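Open day at Lilletti
2019-02-23
By Zakhar Stasiv
Print this entry | E-mail this entry

Drove 25 miles to the open day at Lilletti with Valtteri.

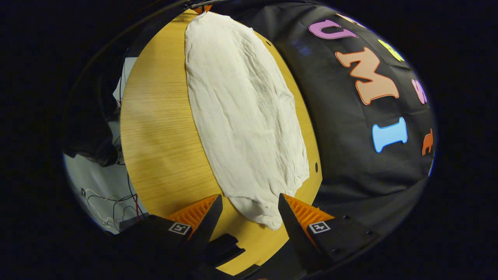

We got there before the crowd and signed in at the front desk. I was visitor 181. They gave us paper badges and a map that had the restrooms in the wrong place.

The part I wanted to see was the hand-held gripper. A person holds it and does the job by hand, and the recordings go toward teaching an arm to do the same job. The cloth table was the busiest stop. A white cloth on a round wooden table, two fingers with orange ribbed pads, and a square marker on each finger. The letters UMI were up on the black backdrop in foam, which the kids liked.

I got a turn. The grip is heavier on the wrist than I expected. I kept reaching for the middle of the cloth and the woman running the table told me to go for the end. She said they had 125 recordings of cloth so far and wanted a lot more by September.

Valtteri asked her about seams and she didn't have an answer. He asked again at the Dustico table, where they were showing a floor sweeper – same result.

Lunch was soup and a roll. Skipped the Lemex talk because the room was full. Bought nothing. Home by four, fed the dog, wrote this.

Need to look up what the pads are made of.

Reader comments (3)

Huang: Was there parking? Thinking of going next year.

Zakhar Stasiv: Yes, behind the building. Go early.

Valtteri Rantala: I still want to know about the seams.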